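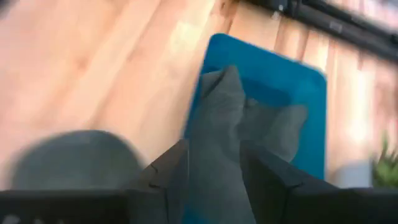
Gray cloth between the fingers, blue board behind it, seen from the small camera at the wrist. Everything is smeared on the diagonal, and you will hear more about that smear further down the page.

Gripper and Wrist Camera Trials: the September Gallery

Welcome to the gallery page for our September trials, and thank you for stopping by. We spent most of the month swapping grippers and wrist cameras on one arm and trying to decide which pair we want to live with through the winter. People at the Pistarham open evening kept asking what we had been up to, and it seemed kinder to put it all on one page where you can read it with a cup of coffee than to keep answering in hallways (though we do enjoy the hallways).

The picture at the top is our favorite of the month, blur and all, and the notes below go along with it. They are on the long side. We like talking about grippers.

About the cloth

Soft things are where grippers show their manners. A block or a cup will forgive you for arriving a little crooked, but cloth folds away from whatever touches it, and then you are holding air, or one thread, or far too much of it. In the picture the fabric has bunched up into a point near the top of the board and spread out into loose folds below, with the lower part running down between the two fingers. That's a pinch we were pleased to see. The fingers are dark and angular, with a matte finish we have grown fond of, as our older shiny pair used to throw little glints back at the lens and send us hunting for problems that weren't there.

The two grippers

We had 2 grippers on the bench this time around. The Fernik is the one we have used longest and know best. It closes gently, it is easy to clean, and the screws are in places where a human hand can reach them, a thing we appreciate more every year. Its weak spot is thin fabric lying flat, where it likes to skate over the top and come up empty.

The Eichhorn is newer to us and a good deal firmer. On a flat cloth it did better from the first morning, and it held on through the quick turns that made the Fernik let go. It was also less forgiving when we set it up badly, and we set it up badly on the Friday of the first week, which cost us most of an afternoon and one perfectly nice dish towel. We gave each gripper 500 picks, spread over the month so that neither one got all of our sleepy mornings.

A few of you have asked whether we tried rubber pads on the fingertips. We did, a little, at the very end. They help with cloth and they pick up lint like you wouldn't believe, so we are leaving them for another round when we can do it properly.

The camera, and that smear

Now for the blur. A camera mounted at the wrist goes wherever the wrist goes, so any quick movement lands in the picture as a streak. Look at the planks and you'll see the grain lines slanting up from the lower left toward the upper right, and the edges of everything else pulled along with them. The blue of the board still stands out very nicely against the pale wood, and that was encouraging for us, for a strong color is often the last thing left to go by when the edges have gone soft. The gray rounded shape over on the left did not fare nearly so well, and the pale thing beside the green leaves on the right is hardly more than a glow.

We tried shorter exposures, which sharpen things up and make the picture darker, and then we tried more light, which gave us washed-out patches on the wood. You can see some very bright areas on the boards at the right in this one too. We ended up slowing the arm a bit on the approach and leaving it at full speed for the carrying part, and most of us are happy with that. The 977 frames we kept from the month run all the way from lovely and crisp to pure soup.

The controller

All of this ran on the Sekari controller, with the same settings for both grippers wherever we could manage it. It restarted on us 12 times over the month, usually right after a gripper change, and we now wait a full minute before plugging anything back in. If you have one of these and have found a better way, please do write to us!

What comes next

The Eichhorn stays on the arm for now and the Fernik goes on the shelf within easy reach. Next up are heavier fabrics, and we still have a box of socks that was promised a turn back in the spring. New pictures will be added to this page as we sort through them.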